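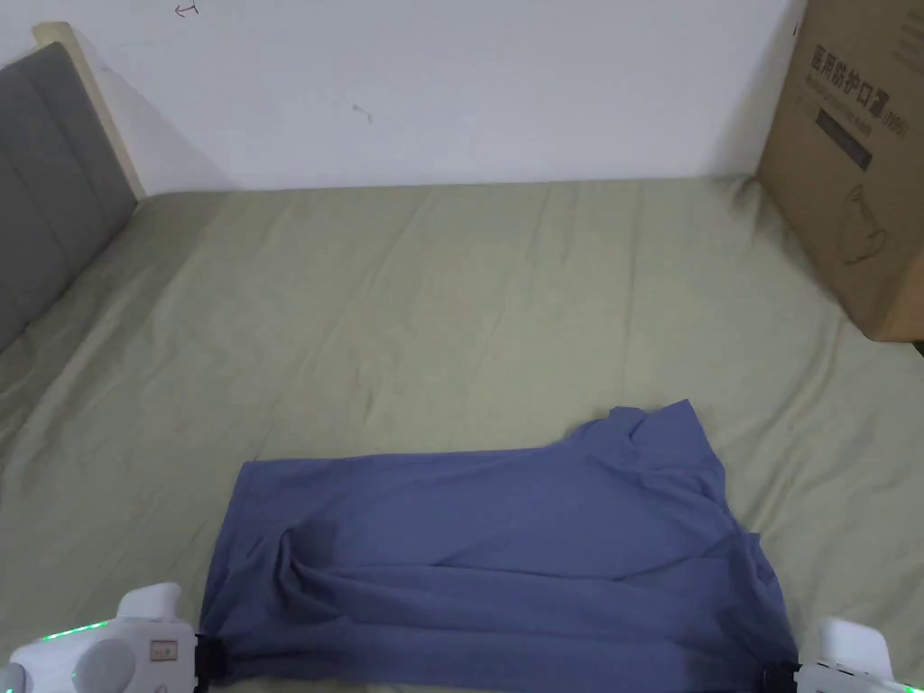
Drei Waschgänge reichten nicht für ein Urteil, schrieb Bulbridge unter meinen ersten Kurzbericht, bei Spannbettlaken zeige sich die Qualität erst nach einem Sommer, und zwar am Gummi und an den Ecken. Der Einwand war berechtigt. Ich habe das Laken von Stüber also weiter benutzt und den Bericht neu geschrieben. Die alte Fassung ist gelöscht.

## Stüber Jersey-Spannbettlaken, Modell Tukon

**Größe:** 140 × 200 cm
**Steghöhe laut Packung:** bis 25 cm
**Farbe:** Salbei
**Gekauft:** im August, Restposten

Das Laken liegt auf einer Kaltschaummatratze mit 20 cm Höhe. Darüber kommt kein Topper. Wer einen benutzt, sollte gleich zur Ausführung mit höherem Steg greifen, die im selben Regal lag und etwas mehr kostete.

### Material und Griff

Auf dem Etikett stehen Baumwolle und ein kleiner Anteil Elasthan. Der Stoff ist mitteldick und fühlte sich aus der Packung etwas stumpf an. Nach der zweiten Wäsche war das weg. Gegen das Licht gehalten scheint er leicht durch, auf der Matratze sieht man davon nichts. Die Nähte an den Ecken sind doppelt geführt, ein loser Faden hing an der Kopfseite, den habe ich abgeschnitten.

### Sitz

Das Aufziehen geht allein. Zuerst die beiden Ecken am Kopfende, dann diagonal nach unten. Der Gummizug läuft rundum, was ich inzwischen bei jedem Laken verlange. Mein vorheriges von Drutunari hatte nur Gummi in den Ecken und lag nach zwei Nächten in Falten.

Ganz glatt bleibt auch das Tukon nicht. In der Mitte, wo man liegt, bilden sich im Lauf der Woche flache Wellen. Einmal an der Längsseite nachziehen genügt. Die Ecken sind bisher nicht hochgerutscht – auch nicht an der Wandseite, wo ich schlecht hinkomme und das Laken meist nur ungefähr festgesteckt ist.

### Waschen und Trocknen

Erlaubt sind 60 Grad und Trockner auf niedriger Stufe. Ich wasche meistens bei 40 und hänge das Laken auf die Leine. Bisher waren es 9 Wäschen, davon 3 bei 60 Grad. Eingelaufen ist es in der Länge um fast 3 cm, gemessen flach auf dem Boden und ohne Zug. Beim Aufziehen merke ich davon wenig.

Die Farbe ist blasser als auf dem Foto der Verpackung, ein helles Graugrün. Seit dem Kauf hat sie sich kaum verändert. Beim ersten Waschen war das Wasser leicht gefärbt, deshalb die ersten beiden Male getrennt waschen. Das steht auch klein auf der Rückseite der Banderole.

Pilling gibt es am Fußende, einen Streifen von einer Handbreite. Die Knötchen sind klein und stören beim Liegen nicht. Mit dem Fusselrasierer gehen sie ab, kommen aber wieder. Beim Laken von Drutunari war es nach derselben Zeit deutlich schlimmer.

### Was mich stört

Kopf- und Fußende sind nicht markiert, Längs- und Querseite auch nicht. Ich ziehe regelmäßig eine Ecke auf, merke den Fehler und fange neu an. Ein eingenähtes Fähnchen würde reichen. Ich habe mir mit einem Stich aus rotem Garn an der linken oberen Ecke geholfen.

Außerdem ist die Banderole mit einem Kleber befestigt, der Rückstände hinterlässt. Die gingen in der Wäsche raus, erst bei 60 Grad.

### Wertung

7 von 10 Punkten. Zwei Punkte Abzug für das Pilling, einer für die fehlende Markierung. Der Gummi, nach dem Bulbridge gefragt hatte, ist noch straff. Ein zweites Laken in derselben Größe habe ich inzwischen bestellt, diesmal in Weiß. Artikelnummer auf der Packung ist 3180, im Laden stand sie nur auf dem Regalschild der größeren Ausführung, was an der Kasse zu einer falschen Buchung geführt hat. Also den Bon prüfen.

Stand: 02.12.2019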